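# The Boat That Came With a Binder

The Hokemton rescue boat arrived in August, on a trailer, with a ribbon around it and a binder thicker than the hull. The boat was paid for by a regional development grant. The binder, everyone soon learned, was the grant.

Hokemton has wanted a proper boat for as long as it has had people falling off the breakwater. For 20 years the job went to whoever was closest and owned an outboard. Ebenezer Frimpong, who runs the harbor office, did it in his slippers once and would rather not discuss it.

The grant covers the boat, the slipway and training for a crew of eight. It doesn't cover fuel. Fuel is an "operating matter," according to page 200, and operating matters belong to the town, which had planned to spend that money on a roundabout. 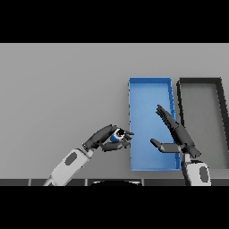

## Training days

The crew has now finished 900 hours of instruction between them, a good part of it in a classroom over the fish market in Bosivura. Leilani Park, a school bus driver and the best helmsman of the bunch, says she can recite the reporting form in her sleep and has done so, according to her husband.

They have also been on the water – twice before the slipway was signed off, which was against the rules, and most evenings after that.

Urszula Krawczyk, who wrote the application, is already at work on the next one. It asks for a shed. The boat currently lives under a tarp behind the ice plant, where the gulls have taken an interest in it.

The first real call came at 5 a.m. and concerned a kayaker and his dog. Both were brought in cold and cross. Frimpong filled out the form at his kitchen table, and under "number of persons assisted" he wrote two.

The ministry wrote back to ask for the dog's date of birth.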